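Robot Learning, Unit 7 handout
Learning to place from simulated wrist views
Notes by Natsumi Chiba, revised March 13, 2022

Read before the lab: sections 1 through 3 of the Bai and Mao report. Section 4 is optional and we will not get to it in class.

1. Where we left off

Last time we trained a grasping policy by behavior cloning and watched it drift. Small errors put the arm in states the demonstrations never covered, and the policy had no idea how to get back. Placing an object has the same trouble, plus one more. Once the object is in the hand, it blocks a good part of what the wrist camera sees.

2. The problem

The arm starts with an object already grasped. It has to set the object down upright on a surface that has other things on it, without knocking any of them over. The policy gets the wrist view, the joint angles and the finger opening. It does not get object poses. The simulator knows them, but we only use them for scoring.

Tall objects are the hard case. A paper towel roll held between the fingers covers the middle of the view, so a cup behind it may show only as a sliver of rim. The policy has to remember what it saw a moment ago or move so that it can see again.

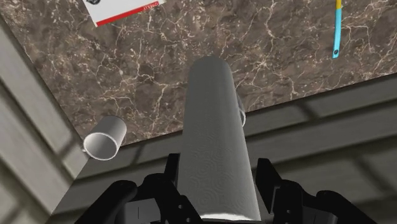
The method in the report deals with this by giving the policy a short memory. Each image goes through a small convolutional encoder and comes out as a vector of length 128. The last 10 vectors are stacked and passed to the action head. There is no recurrent network. Mao tried one in January and found it slower to train, with no gain on the held-out kitchens.

3. Training data

The training set has 3,078 demonstrations across 36 kitchen layouts. All of it comes from a scripted planner in the Alleo simulator that has full access to the state. For each episode the following are drawn at random:

Countertop texture and cabinet color
Which objects are on the counter, and where
How the object sits in the hand (tilt and height)
Light direction

The third item matters more than students expect. In the first version every grasp was centered and level. The policy learned that, and it placed objects badly whenever the grasp was tilted, even by a few degrees.

Counter textures need some care as well. Busy stone patterns have strong lines running everywhere, and an encoder trained only on plain counters tends to take those lines for the counter edge. Keep both kinds in your training split.

4. What the results say

The memory helps most when a neighboring object is hidden at the moment of release. With short objects in the hand, the single-image policy does just as well. Shuzhen Lü repeated the comparison with a different random seed and got the same ordering, though the gap was smaller.

Two kinds of failure remain. The policy sometimes lets go too early, with the object still above the surface. It also sometimes stops short of the edge and hovers there until time runs out — Demyd Bondarchuk thinks this comes from pauses in the planner's own demonstrations. We have not tested that yet.

5. For the lab

Work in pairs. Train the policy with a memory of one image and again with 10, using the same seed. Report success separately for short and tall objects. A single average hides the effect. Save the rollouts of your failures and bring three to discussion.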